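How Dyes Hold On to Cloth

A dye is a substance that gives color to cloth and stays there. Paint sits on top of a surface. A dye goes into the threads and joins with them. To see why some colors last and others wash out, it helps to know what cloth is made of.

What a fiber is

Pull a loose thread from an old T-shirt and untwist it. The thread comes apart into thin hairs called fibers. Cotton fibers grow on the seeds of a plant. Wool fibers grow on sheep. Polyester fibers are made in factories from chemicals that come mostly from oil.

Each kind of fiber is built from very long molecules, and each kind has different spots where a dye can attach. A dye that works well on wool may hardly color polyester at all.

How a dye attaches

There are 4 main ways.

Some dyes are pulled to the fiber by an electric charge. Wool in a bath with a little acid carries a positive charge, and the dye carries a negative charge. Opposite charges pull together, so the dye moves out of the water and into the wool.

Some dyes form a strong chemical bond with the fiber. These are called reactive dyes, and they are used on many cotton clothes. Once the bond has formed, ordinary washing does not break it easily.

Some dyes are trapped. Indigo, the blue in jeans, does not dissolve in water. Dyers change it into a form that does dissolve, soak the cloth, and lift it into the air. Oxygen turns the dye back into its solid form, stuck on and inside the cotton.

Some dyes slip inside. Polyester is packed tightly, but heat loosens the packing. Tiny bits of dye move in while the fiber is hot — when it cools, they are held there. 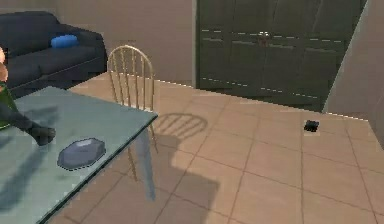 Dark shades need more dye than pale ones. To make navy, a dyer may use many times the dye needed for light blue. Not all of it will find a place to attach, and the extra has to be rinsed away. If the rinsing is poor, the color can rub off on skin or on other cloth. This rubbing off is called crocking.

Why colors fade

Light carries energy. When it strikes a dye molecule, it can break the part that makes the color. The broken molecule is still in the cloth, but it no longer looks blue or red. Curtains fade for this reason, and the side facing the window fades first.

Washing causes a different kind of fading. Water and soap carry off loose dye, and rubbing wears away the outer fibers. Blue jeans turn pale at the knees because the indigo is mostly near the outside of each yarn. The middle of the yarn is often still white.

How fading is tested

At the Skasstead textile workshop, Aparecida Honorato tests colored cloth before it is sold. She covers half of each strip with card and places the strip under a bright lamp. In August she tested 247 strips. After the lamp is switched off, she removes the card and compares the two halves. A large difference means the dye is weak against light.

Try it yourself

You need colored construction paper, a small piece of thick card, and a sunny window.

Tape the card over part of the paper. Tape the paper to the inside of the window with the card facing the sun. Leave it for 3 weeks, then take off the card. Write down what changed. Repeat the test with red, blue, and yellow paper and see which one fades the most.

Words to know

Fiber: a thin hair of material used to make thread.
Molecule: a very small group of atoms joined together.
Crocking: color rubbing off cloth.

Text by Washington Marinho. Page checked 6 November 2018.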